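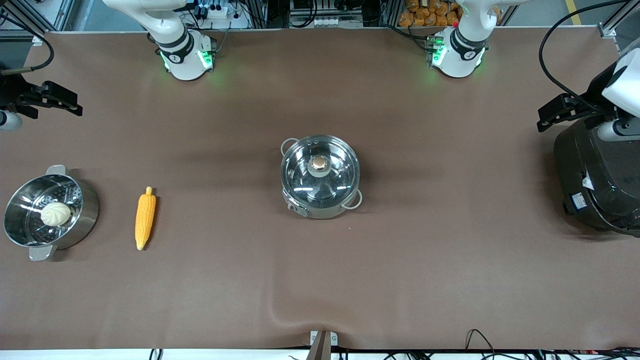
Hurkmont Dumpling Night Is Back

2 February 2024

Good news, neighbors! Dumpling night returns to the Hurkmont community hall this February, and I already have my ticket (I missed out last year and sulked for a week). Serena Cattaneo is running the kitchen again, with Boyang Liao on steamed buns, and there's room for up to 144 people. Last year's supper raised $1,680 for the library's new roof, so bring your appetite! Kids under six eat free. Tickets are at the Druledano bakery counter, cash only, and Begoñe Montoya has the sign-up sheet for desserts.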